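A bancada vazia e outras promessas caras

Há uns meses que me tentam vender o nada. Primeiro foi uma revista de decoração, depois uma cunhada, por fim um catálogo da Pletska que apareceu na caixa do correio em abril, com um tampo cinzento na capa e nem uma migalha em cima. Preço da superfície, sem montagem: 3.880 euros. O lava-loiça paga-se à parte.

A moda chama-se cinzento mate e já entrou em cozinhas, oficinas, secretárias e balcões de cafés onde dantes se pousava o cotovelo sem pedir licença. O argumento é sempre o mesmo: uma superfície lisa, fosca e desimpedida acalma a cabeça. Pode ser. A minha acalma-se mais depressa quando sei onde está o abre-latas.

Fui perguntar a quem vive disto. Denise Inskip desenha interiores para o ateliê Heywood e defende o mate com convicção. Diz que o brilho cansa, que os reflexos dos candeeiros enchem uma divisão de ruído e que um cinzento frio deixa a luz trabalhar. «De manhã tenho uma bancada clara, ao fim da tarde tenho outra, quase azul», explicou-me. Perguntei-lhe onde guardava a torradeira. Num armário, respondeu, com porta de recolher. O armário custa mais 310 euros.
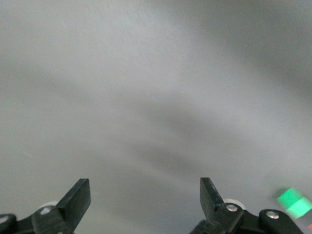
O que me incomoda nesta conversa é a ideia de que o cinzento perdoa. Perdoa algumas coisas, é certo: a sombra de quem passa, a poeira fina, um dia de preguiça. Mas qualquer fiapo claro fica ali a olhar para nós, e quem limpa com um pano de algodão velho, como eu, deixa mais fiapos do que leva. O folheto da Fulitell recomenda um pano próprio, um líquido próprio e movimentos circulares. Experimentei os três durante duas semanas numa amostra que me emprestaram. O líquido cheira a pepino e os movimentos circulares deixaram círculos.

Tracey Bunting, que monta tampos há vinte e tal anos e já viu passar o granito rosa, o azulejo pintado à mão e o inox de restaurante, tem menos paciência para a poesia. Para ela, a pergunta a fazer na loja é o que acontece quando se arrasta um tacho. «Levem um tacho», aconselha. Eu levei. O vendedor da Stanel foi buscar uma base de cortiça antes que eu chegasse ao balcão, e com isso fiquei esclarecida.

Convém dizer que há mates bons, e que a diferença se nota ao toque antes de se notar na fatura. Passe a mão aberta, devagar, e depois a unha num canto discreto. Se a unha deixar um risco lustroso, é esse o risco que vai ter junto ao fogão daqui a um ano. Peça para ver a peça inteira e desconfie do quadradinho de mostruário, onde o tom parece sempre uniforme. Numa superfície grande, a luz faz o que quer, e aquilo que na loja era um cinzento sereno pode parecer em casa uma parede por acabar.

Quanto à bancada vazia, tentei. Arrumei a fruteira, o frasco das colheres de pau e o rádio, e aguentei assim até ao jantar do segundo dia. A fruta, fechada no armário, amadureceu sem avisar. O rádio voltou primeiro, as colheres logo a seguir. A amostra da Fulitell serve agora de base para o bule e tem uma mancha de chá que o líquido de pepino ainda não conseguiu tirar.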